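Home | Reviews | Release Calendar | Trade Notes | Newsletter Archive | Subscribe

Last updated: February

TRADE NOTES: "Trastent" moves to a wider release after sound remix

The harbor drama "Trastent" will open on 60 screens this month, up from the 20 first booked by its distributor, Mornarholm. The change follows a new sound mix and a revised running order in the second half. Prints already delivered to theaters under the earlier booking are to be replaced before opening night, and the replacement package carries a new key for each server.

Director Setareh Tehrani shot the film over two winters in and near the ferry town of Trutbridge. The story follows a dock clerk who finds that a cargo ledger has been altered and spends one night trying to get it corrected before the morning boat. Ruwan Siddiqui plays the clerk. Manouchehr Tabrizi plays the harbor pilot, a part that was written as two short scenes and grew during rehearsal. The screenplay is by Mahtab Daneshvar, whose earlier work was mainly for radio, and the dialogue is in English throughout.

The remix was requested after a preview in Trutbridge. Viewers in the rear seats reported that speech in the engine room scenes was hard to follow. Sound supervisor Ville Hyvönen had built those scenes on recordings made below deck on a working ferry, with the engine placed in the front channels. In the new mix the engine has been moved to the surrounds and lowered, and the center channel is kept for speech. Eleven lines were re-recorded by Siddiqui in a single session. The music was left at its original level except over the closing titles, where it now enters later and holds under the harbor bell.

The running order has also changed. In the preview version the pilot's account of the ledger came after the storm. It now comes before, so that the audience knows what is at stake when the ferry turns back. Tehrani told this newsletter that the scene had been placed there in the script and was moved during the first edit. "We had a good cut for the storm and let it push everything else around," she said. "Mahtab asked for the old order back in her notes, and I should have listened in the fall."

Two scenes have been dropped, both set in the clerk's apartment. A short passage from one of them survives as a voice over the opening shot of the quay. The rest will be included with the home release, for which no terms have been set.

Music is by Abou Zeid, the four-piece group that takes its name from the street where it first rehearsed. The score uses bass clarinet, pump organ and a small string section. The group had 11 cues in the preview version and has the same number now, though the cue for the storm has been cut down and its last section moved to the pilot's scene. A soundtrack album is planned. Mornarholm holds the rights and has not said whether it will be sold on disc or only online.

Theaters should note the following. The film is supplied in one version, with captions as a separate file that must be loaded by hand on older servers. The first reel opens with a stretch of near silence, and house music should be fully faded before the start cue. Playback at the standard fader setting is requested for all shows. Some houses ran the preview lower to reduce the engine noise - with the new mix this will make the quay scenes too quiet. Hyvönen has supplied a short level test, which is on the same drive as the feature.

The trailer has been recut to match and now ends on the pilot's line in place of the storm. Theaters that downloaded the earlier trailer are asked to delete it. The poster is unchanged apart from the music credit, which had been left off the first printing. 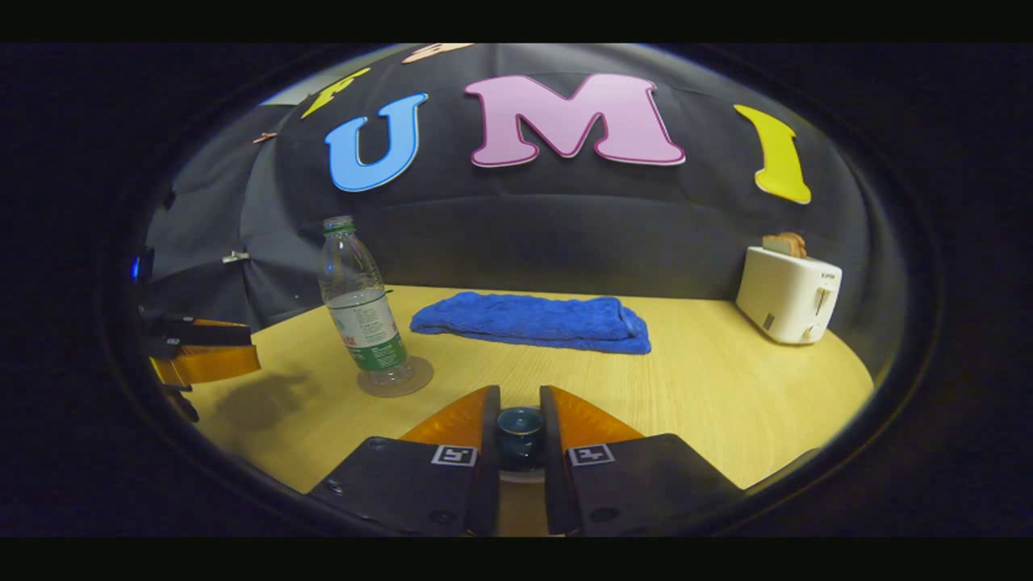

Will theaters booked under the earlier plan keep their opening date?

All of the original bookings stand, and the added screens open on the same night. A theater that wants to move to a later week should write to Mornarholm before the new key is issued, as a key cannot be changed once it is active.

Tehrani and Siddiqui will attend the first evening show in Trutbridge, which starts at 7:30 p.m., and will take part in a short talk afterward. Tabrizi is working on a stage production and will not be present. Over 20 other theaters have asked for a recorded introduction, and Tehrani is to record one for general use. It will be sent as a separate file and should run after the trailers, directly ahead of the feature.

Contact the editors | Copyright Trade Notes, all rights reserved | Back to top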